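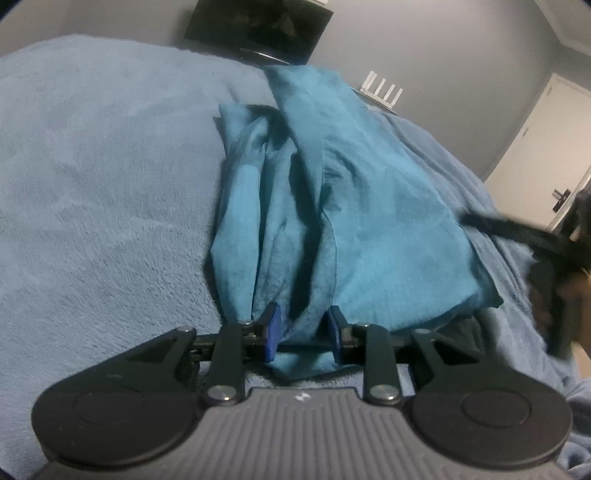
Fig. 1. Teal garment on a light blue fleece blanket.

Color in Cloth, Unit 7: Why Dyes Stay and Why They Leave

Witotetti Evening School, handout for the June session

Please read this before class and bring the swatches from Unit 6. We will not repeat the part about fiber types, so look at your notes again if you are not sure about the difference between cellulose and protein fibers.

1. What we mean by fastness

A dyed cloth is called fast when its color resists a certain treatment. The word alone says very little. We must always add the treatment: fast to light, fast to washing, fast to rubbing, fast to sweat. One cloth can be excellent in the first and poor in the third. Indigo on cotton is the usual case. It keeps well in water and in daylight, but it comes off on the hand, and everybody who has bought dark new jeans has seen it on a pale sofa.

Light fastness is commonly graded from 1 to 8 on the blue wool scale, where 8 is the best. Washing and rubbing are graded from 1 to 5. Students mix these two scales every year. A grade of 5 is the top result for washing and only a middle result for light.

2. How the dye is held

Direct dyes go into cotton from a hot bath with salt. They are held by weak forces, and water can pull them out again little by little. They are cheap and easy to use, and the price is paid later in the wash.

Reactive dyes make a real chemical bond with the cellulose. After this the color should not move. However, a part of the dye reacts with the water in the bath instead of the fiber, and this part sits in the cloth without any bond. It must be rinsed out with patience. When a reactive-dyed shirt bleeds in its first washes, the reason is very often a short rinse at the dye house and the bond itself is fine.

Vat dyes, indigo among them, are made soluble, enter the fiber, and then return to their insoluble form with the help of air. The pigment is then trapped inside. With indigo much of it stays near the surface – this explains the rubbing problem.

Disperse dyes are for polyester. They need high temperature, usually 130 degrees under pressure, or a carrier at the boil.

3. Blends

In a blend of 65 percent polyester and 35 percent cotton, two dye classes are needed, one for each fiber. They must match in shade on the first day and also fade at a similar speed. The second condition is much harder. An old blend that turned reddish or greenish has often lost one of its colors before the other. 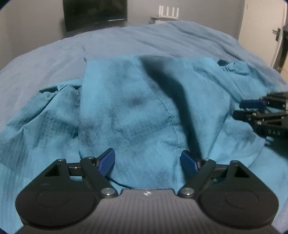 One student from the Celuvcombe group wrote that her grandmother put vinegar in the first rinse of every new blouse "to lock the color," and asked if this has any sense. For cotton, no. Vinegar is a mild acid, and acid helps acid dyes on wool and silk while they are in the dye bath. It does not bond a loose direct dye to cotton. Salt in the rinse is also a popular advice, and it also does not fix anything permanently.

4. Exercise with the Mussa swatches

Cut each swatch in two. Keep one half in a closed envelope. Sew the other half to a piece of white cotton and wash it at 40 degrees for 20 minutes with plain soap. Dry flat, away from the sun. Compare both halves near a north window, and write down separately

– change of shade in the colored piece
– staining on the white piece

Do not give one grade for both. Swatch C from the Wumton set was cut too small this term, you may leave it out.

Reading for Unit 8: the chapter on mordants, without the tables.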